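Week 7: grasp planning on soft things

Okay, so last week we planned grasps on boxes and mugs, where the mesh you load is the mesh you get. Cloth bags wreck that. The surface you planned against has moved by the time the fingers close, and the planner (bless it) has no idea.

I use the Vulidholm planner for this unit. It samples 1,000 candidate grasps per cloud and scores each one on finger clearance and on how much fabric ends up between the pads. I tried 3,000 and got much the same winner, only slower, so leave the default alone until you've profiled it!

Watch your segmentation around drawstrings. A cord lying across the cloth gives you a lovely sharp ridge in depth, and the scorer adores ridges. My fix is a colour mask first, then a smoothing pass - crude, but it holds up.

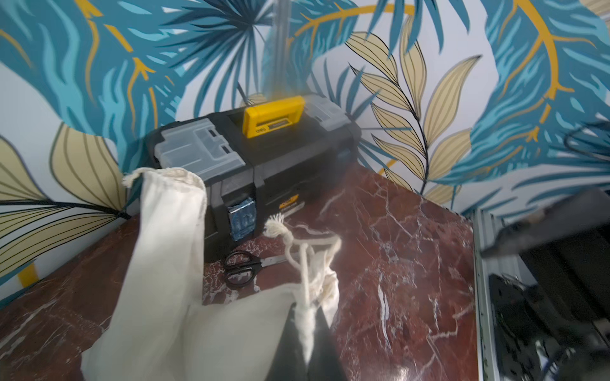 Abou Zeid reckons the smoothing pass throws away the very folds you want to pinch, and would sooner keep the raw cloud and penalise cords in the score.

Fair point, and you're welcome to do it that way in the Kornlow lab. Just log both scores so we can compare.

For the assignment, run the planner on 3 of the Brirkgate clouds and hand in your config file, the logs and a paragraph on your worst grasp. The worst one, please - I've seen plenty of good ones.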